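In praise of the boring planner

I have been writing control software for robot arms long enough to have been wrong about most things at least once, and the thing I was wrong about longest was planning. I used to believe that a good planner was a clever one. These days I want mine as dull as a bus timetable, and I'd like to try and talk you round, if you have the patience and perhaps a cup of tea to hand.

When I joined the Catport team our motion planner was called Solent, and we were terribly proud of it. You gave it a goal and it went off and found a path nobody would have thought of, sliding the wrist round behind the elbow and coming in from the side like a cat through a fence. Visitors loved it. We loved it too, right up until something failed and we had to work out why. Run the same task twice and you got two different paths, both perfectly legal, and only one of them ended with the object in the gripper. I once spent most of March on a single bug of that sort, and I never did find out whether I had fixed it or simply stopped meeting it.

Domnica Costache, who looked after the simulator in those days, had been telling us for ages that we were spending our effort in the wrong place. Her view was that a cluttered tabletop is mostly a problem of seeing and of choosing where to put the fingers, and that the arm's route through empty air deserves very little imagination. I argued with her (at length, I'm afraid) and then I sat down with our simulated table scenes and began to come round. Take a small black fob with four pale buttons, held at a slant above a glossy wooden top with a big red book close by. The route down to it is easy. The hard part is the angle of the fingers, and the fact that one of them has to stand right beside the edge of the book.

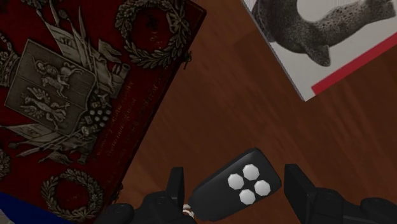
What we changed

We threw out the cleverness a bit at a time. The new planner, Lultwood, keeps a list of 118 approach poses, tries them in a fixed order and takes the first that clears its collision checks. Give it the same scene and the same seed and it will do the same thing every single time, down to the last joint angle. If none of the poses works it says so and stops — no heroics, no creeping in sideways.

The objection I hear most is that this must cost us something, and of course it does. Of the 999 scenes in our regression set, Lultwood gives up on 5 that Solent could sometimes manage. I mind about those, I really do. But I can open any one of them and see which check turned down which pose, and a new colleague can do the same in their first week. With Solent I could offer them a shrug and a very large log file.

Where I'd still spend the cleverness

None of this means I think the whole system should be simple. Perception has earned every hour we give it. Patterned book covers and shiny tabletops are a proper test for a segmentation model, and ours still gets muddled when one thing lies half under another. The grasp scorer, too, could do with far more thought than it gets, and I'd happily hand it the time we used to pour into path smoothing.

So if you are starting out on something similar, my plea is a small one. Write the planner you can explain to a tired person, fix your seeds, and keep your old failures somewhere you can replay them. Domnica still reminds me how long it took me to agree with her, and she is quite right to.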